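Subject: Re: [workplace-automation] Kitchen robot, second month - what changed for the staff

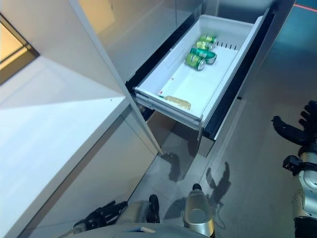
Hello all,

I answer below the points from the August message. I work at the Peltov site, in the small team that looks after the break kitchens, so I can speak only for this building.

> At Tirnovville we are 244 people and we are asked to decide on
> the same robot before winter. Two things worry us. First, what
> happened to the hours of the kitchen staff? Second, does it
> really do the drinks, or is somebody standing next to it all day?

About the hours. Before, we were three persons on the morning shift and restocking took most of it. Now the contract hours are the same, but the content is different. One of us has the robot shift, with the tablet, and the other two do cleaning, deliveries and the coffee machines. I must say the robot shift is not popular. It is less walking, which is good for my knees, but you wait a lot and you must stay attentive while waiting. We asked to change every two hours and the management agreed to this.

About the drinks. In the last month it handled 837 cans and bottles by itself, and 142 times one of us had to help. Mostly it was cans lying down at the far end of a drawer, where the hand must reach low and the fingers come against the wall. Cans standing in a row are much easier for it. So we now load differently than we did for people, and some colleagues find this a bit insulting. I understand them.

Cleaning of the drawers is still by hand. The robot does not wipe and does not report a stain, so please keep this on somebody's list. With us it was removed from the plan in the first week, by mistake, and we had to ask to put it back.

> Did anybody train you, or only the technicians?

We got 9 hours, in two parts, from Naidu. The first part was good. The second was mostly slides about safety and I would prefer to practice the stop button more. Ask for this before you sign.

One question from my side - does Skukow pay anything extra for the robot shift? Here it is counted as normal kitchen work, and we would like to discuss it.

Best regards from Peltov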